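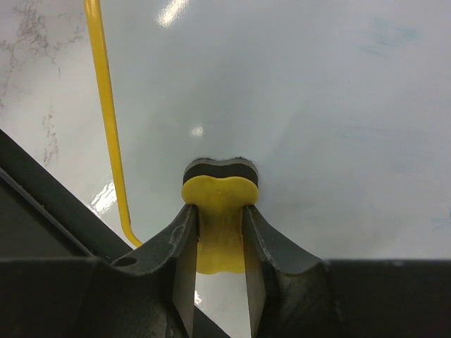
Your robot needs a better replay button

Posted Thursday, August 2, 2018

I've been in a grumpy mood about planners lately, so let me get it out of my system here, where people can skip it.

Every few weeks somebody on our team comes in with a paper under their arm (okay, a tab open on their laptop) and says we should swap out the motion planner. I used to be that somebody! I love a new planner. You get nice smooth curves on the screen, the arms swing around each other like they've been taking dance lessons, and for two days you feel like the whole project has moved forward. Then you put a sponge in one gripper and a clear panel in the other and you're right back where you were on Monday, squinting at a terminal and trying to figure out why the left arm stopped.

So here's my opinion, and I'll spend the rest of this page being stubborn about it. If you have a small team and a two-arm setup and one month of programming time to spend, spend it on replay. I mean the plain dull ability to pick any moment from any run and see everything the software knew at that moment, all lined up on one clock: joint positions, gripper commands, what the fingers really did, every camera, what the planner thought it was doing and why it gave up.

We build this kind of thing at Treltuleo, which is a grand name for a couple of benches and a lot of cables. Our planning layer is called Planero. I wrote a good part of it and I'm still fond of it, which you should keep in mind, as I'm about to say mean things about how much it matters.

Most of our tasks this summer have been tabletop stuff. Pick up a thing, hold a second thing with the other arm, wipe, hand over, put down. A person does it while talking on the phone. For the software it's a pile of small decisions that each look fine on their own. Is the sponge in the fingers? How far in? Did it squash, or did it twist? The fingers close to about the same width for both, so the width tells you very little. And then the sponge touches a hard surface and all the force numbers change anyway, because you wanted them to.

In July I sat down and went through our failed runs, all 54 of them. Before I started, I asked everybody to guess what share would be planning trouble. Most people said half. I said more than half, and I was the one who should have known. I'd call 34 of them timing problems. Thirty-four! A camera picture that was older than the joint reading it was matched with, or a "gripper closed" message that showed up before the gripper had closed, or one arm starting its move from a pose the other arm had already left. The planner was handed a wrong picture of the world and made a perfectly sensible plan for it. You can replace that planner with the fanciest thing in the world and it will make a beautiful plan for the wrong world, too.

And the part that bugs me is that we'd been "fixing" those for months. Somebody sees the sponge slip, so somebody raises the grip force. Somebody sees the arms bump, so somebody adds padding to the collision shapes. It works for a while (or looks like it does) and then the padding gets so fat that the arms can't get close enough to share an object, and somebody says we need a new planner. See where I'm going?

Clear things are where I really lost my faith in guessing. I like clear panels as a test object because they're rude to every part of the software at once.
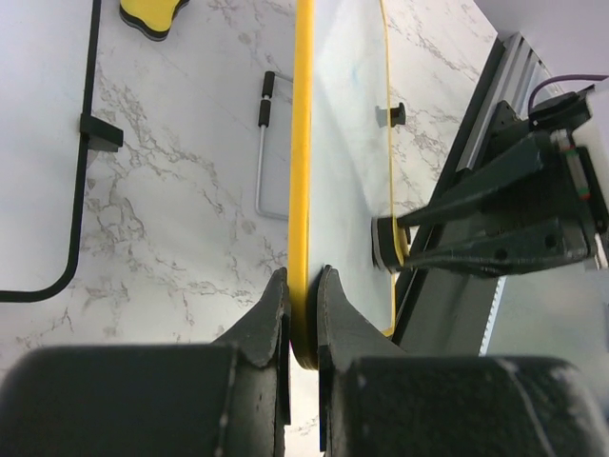

Depth sensing goes strange on them. You get the rim, if the rim has some color to it, and you get whatever is stuck to the surface, and between those you get the countertop behind it reported with total confidence. If your countertop has a busy pattern you also get a lot of lovely features to track, none of which belong to the thing you're holding. Meanwhile both grippers have hold of stiff objects that are touching each other, so any little disagreement between the arms goes straight into the fingers. The perception people say the pose was fine. The control people say the controller followed the pose. I say the plan was valid when it left my code. We were all telling the truth and the run still failed, and until we had proper replay we could do this for an entire afternoon. We did, more than once. I brought snacks.

What changed things was a scrappy little viewer we call Kim. I won't pretend it's pretty. It has a slider, a row of camera views, a few plots, and a text panel that shows what Planero was asked and what it answered. You drag the slider and everything moves together. That last bit took most of the work, by the way. Drawing the plots was an evening. Getting honest time stamps out of every device, at the device, before the messages sit in some queue, took weeks of deeply unglamorous poking around in drivers.

The worst one we found was 80 milliseconds of lag on a wrist camera. That sounds like nothing if you're standing at the bench. But an arm moving at an everyday speed gets a fair distance in that time, and a gripper finger next to the edge of a thin panel doesn't have a fair distance to spare. We'd been calling it "calibration drift" since spring. I had recalibrated that camera so many times that I could do it half asleep.

I know the pushback, because I've been giving it for years. The first one is disk space. Sure. Recording every camera on every run eats drives for breakfast, and we now have over 2,000 runs stored, and yes, I've had to go ask for more storage with my hat in my hands. But you can throw out the video from boring runs after a while and keep the numbers. What you can't do is go back and record the one run where the weird thing happened.

The second one is that you can get most of this off the shelf. True, and please do! If your tools already record everything on a decent clock and you can open it up without a ten-step ritual, you're ahead of us. I'd only ask whether you use it. We had recording for a long time before we had Kim, and it mostly sat there, because opening a log took fifteen minutes and a script that only ran on one machine. A tool that's annoying to open doesn't get opened. People will argue from memory instead, and I've heard what my memory says about my own code. It's very flattering.

Third, somebody always tells me that learned policies are going to make all this go away. Feed it camera pictures, get motions out, no planner, no hand-built state, no fighting over whose module it was. Maybe so! I'm more open to that than I sound. But what are you going to train it on? If your pictures and your joint readings are off by a few ticks, the network is going to learn from pairs that never happened together. It won't complain, either. At least Planero has the decency to print an error. When somebody from that side of the hall wanted our data, the first thing they asked about was the clock, and I felt a bit smug for the rest of the day.

There's one more objection that I think is fair, and I don't have a great answer. Replay shows you what the software knew. It doesn't show you what was true. A wrist camera sees a good look at the fingers and a slice of table and that's it, and if the sponge is rolling a little on the side away from the lens, no slider is going to reveal that. We've talked about adding touch sensing in the fingertips. We've also talked about adding a fixed overhead view to every bench, which is cheaper and which I would like better, mostly because I can picture debugging it.

On the buying side, we priced out a newer arm pair from Bostex a while ago. Stiffer joints, faster controller, a very shiny demo. I wanted them badly. What I ended up asking the sales desk was whether I could get a time stamp from the controller itself on every joint reading, and I got a long pause and an offer to get back to me. They did get back to me, to be fair, and the answer was "on the roadmap." So we kept the arms we've got, scuffs and all, and I put the month into drivers.

I still read the planner papers. I've got one open right now and it's got a really neat trick for two arms sharing one object, and I'm probably going to try it in a branch next week when I should be cleaning up the Kim file format. But it goes on the bench with logging on, and before anybody tells me it's better they'll have to show me on the slider where.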